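# Setting the angle of a clip-on down marker

Most junior sides in the Dridmont league share one set of chains, and the marker often ends up leaning so far that the crew can't read the down from the far hash. Resetting it takes 10 minutes before a Friday night kick-off.

You need a Pliken clamp, a hex key and a tape measure.

1. Lay the pole flat and measure 900 mm up from the foot. Mark it with tape.
2. Slide the clamp on to the tape line and nip it up by hand.
3. Fit the marker head and tighten the lower bolt first, then the upper.
4. Stand the pole on the sideline and look at it from the near hash – the numbers should face you squarely.
5. If it still leans, back off the upper bolt a quarter turn and try again.

Older clamps have no stop on the hinge, so check those again at half-time.

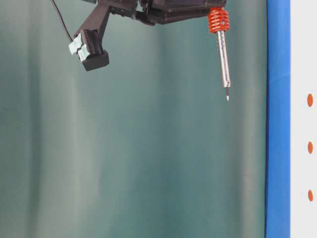
Chain crews should carry the spare clamp in the kit bag along with the hex key. The spare is the older pattern and its bracket sits at a slant. You want a slope like the black bracket on the left, running down and away from the housing, with the hinge side kept towards the pole. Tighten it in that position and then fit the head as in step 3.

Worn bolts go back to Yolanda Boateng, who orders new ones in December. Quote part 1324 for the short bolt and 1611 for the long one.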